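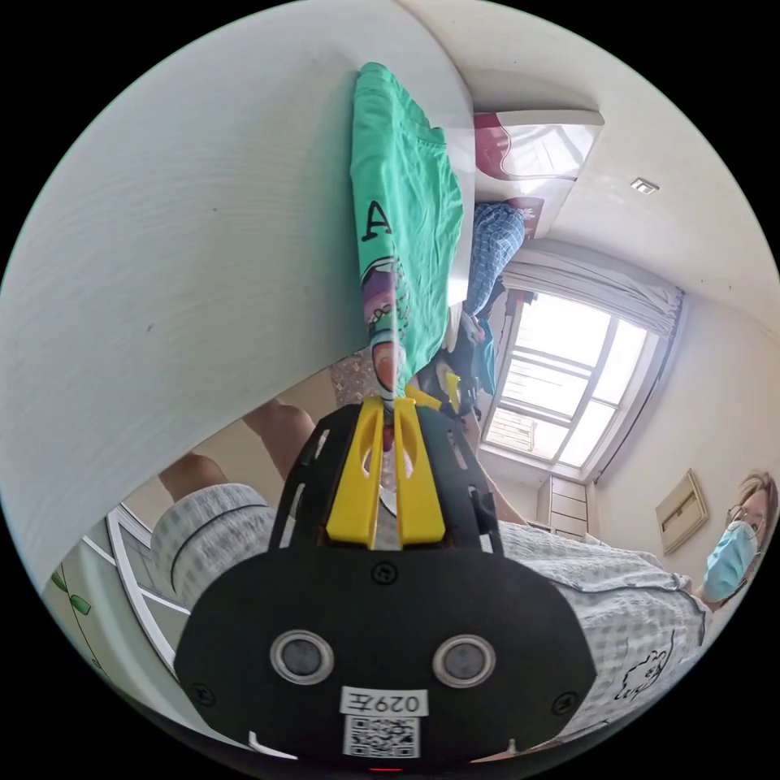

Böttcher asked for the grip check to come before the label check this time, and the order below follows that.

Hand-held gripper, garment handling, Morncombe
Inspection 11/03/2023

Fingers parallel when closed on fabric — OK
Label and QR code present on faceplate — OK
Both sensor openings free of lint — wipe every 8 hours of use
Finger cycle count under 4000 — 628 logged, OK
Faceplate screw torque — not checked, driver missing
Operator clear of finger travel — OK, repeat at each change of operator

Open items: 1. Recheck the screw in October.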